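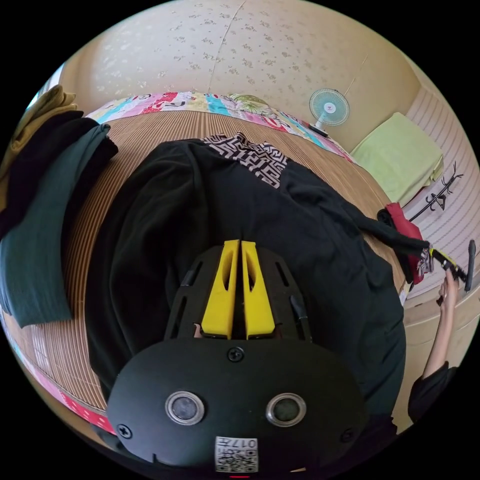
Joanne Mellor wrote back on the first version of this card that it told her everything about the file layout and nothing about what happens to the folding table once the machine can fold. The section on staff was added after her comment and she has read it.

Poslow Folding Set

README and data card, second version

Summary

Poslow is a collection of recordings of people sorting, spreading and folding clothes with hand-held grippers. It was put together for Galtley, a laundry that washes and folds for private households, and is used to train the folding station at the Kotau site. Each recording is one garment from pickup to stack. There are 63 garment types in the label list, from socks to padded jackets.

Contents

episodes/ - one folder per garment, with video from the gripper camera and the gripper opening over time
labels/ - garment type, fabric, outcome, notes
splits/ - train and test lists
staff_notes/ - typed comments from the folders, names removed
CHANGES - what was added or taken out

How it was recorded

The recordings were made by folders from the laundry, on paid time, in furnished rooms as well as at the folding table. In the rooms the work surface is often a bed, sometimes with a mat laid over the covers, and the finished pieces go in a stack at the side. The grippers have two narrow fingers, yellow in most of the set. A person holds one and works with it the way they would work with a hand, so the pace is slower than at the table. Please don't use the timing in these files as a measure of how fast anybody folds.

Dark fleece is the hardest material in the set. Edges are difficult to find on video, and sleeves end up away from the body of the garment and have to be brought back before the first fold. Episodes where the folder gave up and started over are kept and labeled "restart".

Labels

Outcome is one of: folded, restart, dropped, set aside. Arne Teuber labeled the first batch and Hauke Janssen the second. They disagreed on what counts as folded for garments with hoods. The first batch accepts a hood left out, the second does not. This has not been fixed.

What changes for the people at Kotau

The station takes towels, T-shirts and plain trousers. Everything else still goes to the table. Before the station, a folder's shift was a mix of easy and awkward pieces. Now the easy ones are gone and the table gets fleece, knitwear, fitted sheets and anything with straps. Folders reported sore thumbs less often and said they were more tired by the end of the shift.

The piece rate was dropped at the same time, after Bautista Gaete showed that it would have cut pay by 20 percent with the harder mix. Folders are now paid by the hour. No jobs were cut at the start, but two open positions were not filled, and the early shift is one person smaller than it was.

One folder per shift minds the station. That job means clearing jams, refolding rejects and stopping the arm when a pen or coin shows up. It rotates every Wednesday. Training for it takes 5 days and is open to everyone at the table. Recording work is voluntary, and turning it down is not noted anywhere.

Privacy

Hands and forearms appear in many episodes. Faces were removed where they came into view, and audio was never kept. A folder can ask for their episodes to be taken out, with no reason given. Write to Gerd Vogler.

Known gaps

Very few children's clothes.
No wet laundry.
Left-handed folders are underrepresented.
The full set is about 80 hours, but wool makes up very little of it.

Use

Training and testing of folding systems is fine. Scoring, ranking or identifying the people in the recordings is not allowed, including inside Galtley.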